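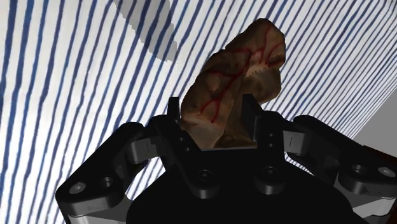 Last updated: March

The old petitions of Tidelham should be read aloud, in the language they were written in, and they should be read in the town where they were signed. I say this as a person who came to the town as an adult and learned English late. Maybe for this reason I feel strongly about what happens to words when they are moved from one place to another.

The Enudari families sent 196 petitions to the governor's office, almost all of them about the river land. They asked for the fishing places to be returned. They asked why a boundary that was walked in one season had become a different boundary on paper. For a long time these papers were kept in boxes in the capital. Now they are on the Lutatden website, scanned very well, and any person with a computer can look at them.

I am glad of this. But I have spent many evenings on that website, and I think that putting them there is being treated as the end of the work. Only 23 of the petitions have a full translation. The others have a short summary in English, two or three lines, and the summaries are all similar: "Complaint regarding land." A man writes four pages to the governor, he names his grandmother and the trees she planted, and we receive three words.

Some people answer that translation is expensive, and that the summaries are better than nothing. I accept the first part. About the second I am less sure. When a reader sees "Complaint regarding land" again and again, he begins to believe that these were people who complained. The petitions I can follow, with a dictionary and much help from my neighbors, are not only complaints. They contain offers, jokes, and very exact legal arguments — some of them the same arguments that lawyers are making today about the Cuervo reserve.

This brings me back to reading aloud. There are still elders in Tidelham who can read this older form of Enudari without difficulty. Last winter the library invited two of them on a Saturday, and they read for an hour. I understood perhaps half. I noticed that they stopped at certain words and discussed them, and these discussions were not recorded by anyone.

I would like the library to do this every month, and to record it, and to pay the readers properly. The money for the next stage of scanning could wait one year. The paper has waited much longer than that, and it is safe now. The people who can read it are getting old.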